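4. 日常の食事条件における Trondadden の曝露量

4.1 この節の目的

前節では、健康成人を対象とした食事影響試験の結果を示した。そこでは、標準化された高脂肪食の直後に Trondadden を投与すると、空腹時の投与に比べて最高血漿中濃度が高くなり、その到達時間が遅くなることが確認された。しかし、このような試験の条件は、患者が実際に薬を服用する条件と大きく異なる。患者は夕食の内容を毎日変え、夕食の時刻も一定でない。また、夕食と就寝の間に軽い間食をとる患者も少なくない。本節では、外来で行われた継続投与試験のデータを用いて、日常の食事がこの化合物の曝露量にどの程度の影響を与えるかを検討する。

Trondadden は中枢神経系に作用する低分子化合物であり、脂溶性が高く、水に対する溶解度が低い。この性質は血液脳関門の透過には有利であるが、消化管での溶解には不利である。溶解が吸収の律速段階となる化合物では、胆汁酸の分泌、胃内容排出の速度、および食事に含まれる脂質の量が、いずれも吸収に影響すると考えられる。これらの要因は互いに関連しているため、外来のデータからひとつずつ分離することは難しい。したがって、本節の解析は機序の証明を目的としない。用法の記載を決めるために十分な情報が得られるかどうかを調べることが目的である。

4.2 対象とデータ

解析には、Chowdhury が実施した継続投与試験に参加し、少なくとも一回の投与後に血漿中濃度が測定された215名のデータを用いた。投与量は100 mgであり、一日一回、夕方から就寝前までの間に経口で服用するように指示された。服用の時刻と食事の関係については、治験実施計画書に厳しい制限を設けなかった。ただし、グレープフルーツを含む食品と飲料は、代謝酵素の阻害が疑われるため、試験の全期間において禁止した。

採血は来院時に行い、来院の時刻は参加者の都合に合わせた。このため、投与から採血までの時間は参加者ごとに異なる。このような疎な採血計画では、個々の参加者の濃度推移を直接に描くことはできないが、母集団薬物動態解析を行うには適している。定量された血漿中濃度は合計1,398点であった。定量下限未満の値は、最終投与から長い時間が経過した時点に集中していたため、除外せず、尤度に基づく方法で取り扱った。

食事の情報は、電子日誌システム Fokeo を用いて収集した。参加者は、服用の時刻、直前の食事の開始時刻、食事の大きさ、および服用の前後にとった間食の有無を入力した。食事の大きさは「なし」「軽い」「普通」「多い」の四段階から選択する形式とした。食品の名称を自由に記入する欄もあったが、記入の詳しさに参加者間で大きな差があったため、自由記入の内容は主解析に使用しなかった。

日誌の入力時刻は自動的に記録される。服用の当日に入力されなかった記録は、記憶に基づく可能性が高いと判断し、感度解析において除いた。なお、解析用のデータベースは2021年4月27日に固定し、それ以後の修正は行っていない。

4.3 生体試料の測定

血漿試料は各施設で遠心分離した後に凍結し、Vernville の分析施設へ輸送した。測定には、安定同位体で標識した内部標準物質を用いる液体クロマトグラフィー・タンデム質量分析法を使用した。前処理は有機溶媒による除タンパクのみとした。初期の検討では固相抽出も試みたが、脂溶性の高い化合物が容器の壁面に吸着し、低濃度域での回収率が安定しなかった。除タンパクに変更し、希釈液に少量の界面活性剤を加えることによって、この問題は解決した。

食事の影響を調べる試験では、血漿に含まれる脂質の量が試料ごとに異なることに注意する必要がある。食後に採取した血漿は、中性脂肪が多いために白く濁ることがあり、イオン化の抑制が空腹時の血漿と異なる可能性がある。もしこの影響が補正されなければ、測定上の偏りが食事の影響として解釈される恐れがある。そこで、分析法のバリデーションでは、通常の血漿に加えて、高脂質血漿および溶血血漿についてもマトリックス効果を評価した。いずれの場合も、内部標準物質で補正した後の値は、事前に定めた許容範囲に入った。

保存安定性についても同様に確認した。凍結融解の繰り返し、室温での短期保存、および前処理後の試料の自動注入装置内での保存のいずれにおいても、濃度の系統的な低下は認められなかった。主代謝物については、室温での安定性が未変化体よりも劣っていたため、解凍から前処理までの作業を氷上で行うことにした。

4.4 モデルの構築

基本モデルとして、一次吸収過程と吸収の遅れ時間をもつ二コンパートメントモデルを採用した。一コンパートメントモデルでは、投与の翌朝から次の投与までの濃度の低下を十分に説明することができなかった。三コンパートメントモデルは、当てはまりをわずかに改善したが、末梢コンパートメントに関するパラメータの推定精度が低く、実用上の利点がないと判断した。

吸収の過程については、一次吸収のほかに、ゼロ次吸収と、通過コンパートメントを連ねたモデルも比較した。通過コンパートメントモデルは生理学的な解釈がしやすく、食後投与における濃度の立ち上がりをよく表現できた。しかし、吸収相に採血された試料が少ないため、通過速度の個体間変動を推定すると計算が収束しないことがあった。最終的に、構造が簡単で安定した推定値が得られる、遅れ時間をもつモデルを選択した。この選択は最高濃度の予測に若干の影響を与えるが、一日当たりの曝露量の予測にはほとんど影響しない。

個体間変動は、見かけのクリアランス、中心コンパートメントの分布容積、および吸収速度定数に対して、対数正規分布を仮定して導入した。食事の影響は個体内でも変化するため、機会間変動を相対的バイオアベイラビリティに加えた。機会間変動を考慮しないモデルでは、残差誤差が大きくなるだけでなく、食事の共変量の効果が過大に推定される傾向が見られた。このことは、同じ参加者でも、服用の日によって吸収の程度が異なることを示唆している。

共変量の候補は、体重、年齢、性別、肝機能および腎機能の指標、併用薬、ならびに食事の大きさと食事から服用までの間隔とした。候補の選択は、統計的な有意性のみに依存せず、生理学的な妥当性と効果の大きさを考慮して行った。体重はクリアランスと分布容積の両方に相対成長則の形で組み込み、指数は固定した。参加者の体重の範囲が比較的狭かったため、指数を推定しても信頼区間が広く、固定した値との差を論じることができなかった。

4.5 食事の大きさと服用までの間隔

最終モデルにおいて、食事の大きさは相対的バイオアベイラビリティに対する共変量として残った。「普通」の食事の後に服用した場合を基準とすると、「多い」食事の後では曝露量がやや高く、「なし」では低かった。「軽い」食事と「普通」の食事の間には、臨床的に意味のある差が認められなかった。この結果の方向は、前節に示した食事影響試験の結果と一致する。ただし、差の大きさは食事影響試験よりも小さかった。

差が小さくなった理由として、二つの可能性が考えられる。第一に、日常の夕食に含まれる脂質の量は、試験で用いられる高脂肪食よりも通常は少ない。第二に、参加者が自分で選択した食事の大きさには分類の誤りが含まれる。共変量に無作為な誤りが含まれると、推定される効果は一般に小さくなる方向に偏る。現在のデータからこの二つを区別することはできない。しかし、分類の誤りがあるとしても、全体の変動のうち食事によって説明される部分は限られており、残りの大部分はクリアランスの個体間変動に由来する。

食事から服用までの間隔については、間隔が長いほど食事の影響が弱くなるという、指数関数型の減衰を仮定した。間隔が6時間を超えると、推定された曝露量は空腹時の値とほぼ区別できなくなった。この時間は、固形食の胃内容排出が完了するまでの時間として妥当な範囲にある。一方、間隔が短い領域では、食事の開始時刻と終了時刻のどちらを基準とするかによって結果が多少変わった。Fokeo では開始時刻のみを記録していたため、長い時間をかけて食事をとる参加者については、実際の間隔より長く評価されていることになる。

吸収の遅れ時間に対しても食事の影響を調べた。食後の服用では遅れ時間が延長する傾向があったが、信頼区間が広く、最終モデルには含めなかった。遅れ時間の延長は、服用から作用の発現までの時間に関係するため、患者にとって重要である可能性がある。とくに、就寝の直前に服用する患者では、作用の発現が遅れると、追加の服用を希望することが懸念される。この点は、吸収相の採血を増やした別の試験で確認することが望ましい。

4.6 間食の取り扱い

間食は、食事の大きさよりも取り扱いが難しい変数であった。日誌では間食の有無だけを選択する形式であり、その量や成分は必須の入力項目に含まれていなかった。自由記入欄には、果物、ヨーグルト、菓子類、牛乳入りの飲料など、脂質の含量が大きく異なるものが記載されていた。これらを同じ変数として扱うことには明らかに無理がある。

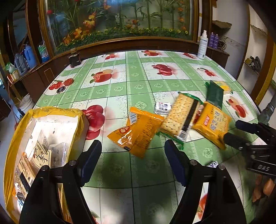
図1　円卓に置かれた包装された菓子類。テーブルクロスは緑と白の格子柄。

間食の有無を二値の共変量としてモデルに加えたところ、目的関数の低下は小さく、推定された効果の信頼区間は効果なしの値を含んでいた。食事の大きさと組み合わせた交互作用も検討したが、「なし」の食事と間食の組み合わせに属する記録が少なく、安定した推定ができなかった。したがって、本研究の範囲では、間食が Trondadden の曝露量に影響するという証拠は得られなかった。しかし、影響がないことが示されたと解釈するべきではない。二値の変数は情報が粗く、脂質の多い間食に限って影響がある場合には、これを検出する力が不足している。

補助的な検討として、自由記入欄の内容が十分に詳しい参加者のみを選び、間食を脂質の多いものと少ないものに分けて解析した。分類は、血漿中濃度の値を知らない二人の評価者が独立に行い、一致しない場合は協議によって決定した。脂質の多い間食の後では、曝露量が高くなる方向の推定値が得られたが、個体間のばらつきに比べて小さかった。また、詳しく記入する参加者は服薬の順守もよい可能性があり、この集団の結果を全体に当てはめるには慎重さが必要である。

4.7 モデルの評価と感度解析

最終モデルの妥当性は、通常の適合度プロット、予測値で補正した視覚的事後予測性能評価、およびブートストラップ法により評価した。観測値の中央値と上下の分位点は、投与後のほとんどの時間帯において、シミュレーションから得られた予測区間に含まれた。投与直後の時間帯では観測値の上側の分位点がやや過小に予測された。これは、4.4で述べた吸収過程の単純化によるものと考えられる。

感度解析では、まず、服用の当日に入力されなかった記録を除いた。食事の大きさの効果はわずかに大きくなったが、結論を変えるほどの差はなかった。次に、服用時刻の入力がない日の取り扱いを変更した。主解析では、その日の服用時刻を参加者ごとの中央値で補完したが、感度解析ではその直後の濃度を除外した。この変更により、機会間変動の推定値が小さくなった。補完された時刻の誤差が機会間変動の一部として吸収されていたことになり、主解析の機会間変動はやや過大であると考えるのが適切である。

肝代謝酵素を中等度に阻害する併用薬については、クリアランスを低下させる共変量として最終モデルに含まれている。併用薬を使用する参加者を全て除いて解析しても、食事に関するパラメータはほとんど変わらなかった。食事の影響と代謝阻害の影響が重なった場合の曝露量は、シミュレーションによって計算した。最も高い曝露が予測される条件においても、その中央値は、前臨床の毒性試験に基づいて設定した上限を下回った。ただし、分布の上側の裾では上限に近い値も予測されており、強い阻害薬との併用についてはこの結果から外挿することができない。

4.8 用法の記載に対する意味

以上の結果を用法の記載に反映させる場合、少なくとも二つの考え方がある。ひとつは、曝露量を一定に保つために、必ず食後に服用するように指示する方法である。もうひとつは、食事の影響が個体間変動に比べて小さいことを根拠として、食事の制限を設けない方法である。前者は曝露量の変動を減らすが、夕食をとらない日に服用が省略される危険がある。中枢神経系の疾患では、症状のために食欲が低下し、食事の時刻が不規則になる患者が多い。このような患者に厳しい条件を課すと、服薬の順守が悪化し、曝露量の変動がかえって大きくなる可能性がある。

この点を定量的に調べるため、服用の省略を含むシミュレーションを行った。食後の服用を指示した場合に、食事をとらない日の一部で服用が省略されると仮定すると、食事による変動の減少という利点は、省略の割合が低い段階で既に失われた。省略の割合は仮定した値であり、実際の患者の行動に基づくものではない。しかし、食事による変動そのものが小さいため、この傾向は仮定の細部に強く依存しないと考えられる。

製剤の観点からも検討の余地がある。現在の錠剤は結晶形の原薬を微粉砕したものを使用しており、溶解速度は粒子径に依存する。非晶質固体分散体を用いた製剤では、空腹時の溶解性が改善され、食事の影響がさらに小さくなることが期待される。予備的な溶出試験では、空腹時を模した試験液における溶出の差が明らかであった。一方、非晶質製剤は保存中の再結晶化に注意が必要であり、加湿条件での長期安定性の確認がまだ終わっていない。製造工程の変更に伴う費用も考慮すれば、食事の影響を小さくすることだけを目的として製剤を変更する必要性は、現時点では高くない。

4.9 限界

本解析にはいくつかの限界がある。食事の情報は参加者の自己申告に基づいており、客観的な確認を行っていない。食事の大きさの四段階には具体的な基準を示さなかったため、同じ食事でも参加者によって選択が異なると考えられる。また、参加者は無作為に食事条件へ割り付けられていないため、食事の習慣と関連する他の要因が結果に影響した可能性を除くことができない。たとえば、夕食をとらない参加者は、就寝時刻や飲酒の習慣も異なるかもしれない。飲酒については来院時に質問したが、服用日ごとの記録がなく、解析に用いることができなかった。

さらに、来院は日中に行われたため、夕方以降の服用に続く吸収相の試料はほとんど得られていない。最高血漿中濃度とその到達時間に関する推定は、主として健康成人の試験から得た情報に依存している。患者と健康成人の間で消化管の運動に差がある場合、この依存は偏りの原因となる。自宅で少量の血液を採取する方法を用いれば、服用直後の試料を得ることができる。乾燥血液スポットによる測定法は既に検討を始めているが、ヘマトクリット値の影響の補正が課題として残っており、その結果は次節の付随試験とあわせて述べる。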